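Viernes 1 de enero

Me he levantado tarde, pasadas las diez, y he desayunado lo que sobró de anoche. Corentin se fue a dormir antes de las doce y esta mañana era el único con buena cara. Llovía, así que hemos dejado el paseo para otro día y me he puesto con el cuarto del fondo, que llevaba así desde la mudanza.

Primero las cajas. He vaciado las pequeñas y he doblado las que ya no sirven. Las grandes planas las he dejado de pie, apoyadas unas en otras, al lado de la mesa. Dolores dice que las quiere para enviar los cuadros a su hermana y que no las corte. En una encontré las facturas de Urkach que daba por perdidas, 64 hojas con la goma ya rota. Las he metido en una carpeta y mañana las miro.

Después la mesa. La he pasado dos veces con un trapo y jabón, y una tercera con alcohol. Las rayas no salen y algunas manchas tampoco. El borde de madera ha quedado mejor de lo que esperaba. Elis me ofreció en Navidad un tablero nuevo por 44 euros - de momento no lo compro, este aguanta.

Comimos a las cuatro, lentejas. Llamó Wyn para felicitar el año y estuvo casi 7 minutos contándome lo de su caldera. Quedamos en vernos en enero, sin fecha.

Por la tarde coloqué el soporte de acero encima de la mesa, hacia el fondo. Lo probé antes junto al borde y estorbaba para escribir. La base es ancha y no se mueve aunque empujes un poco. Pesa bastante más de lo que parece.

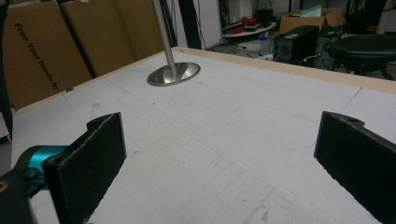 La mesa con el soporte y, a la izquierda, las cajas de Dolores.

Me queda la mesa redonda blanca, que sigue llena de cables y cosas rojas y negras que no sé dónde meter. Tampoco he tocado el altavoz ni la caja abierta que tiene encima. El taburete negro se queda donde está hasta que decida si cabe en la cocina.

He parado a las ocho con dolor de espalda. Cena de sopa y pan. Mañana tengo que comprar bolsas de basura, bombillas y cinta de embalar, y devolverle a Aled la escalera.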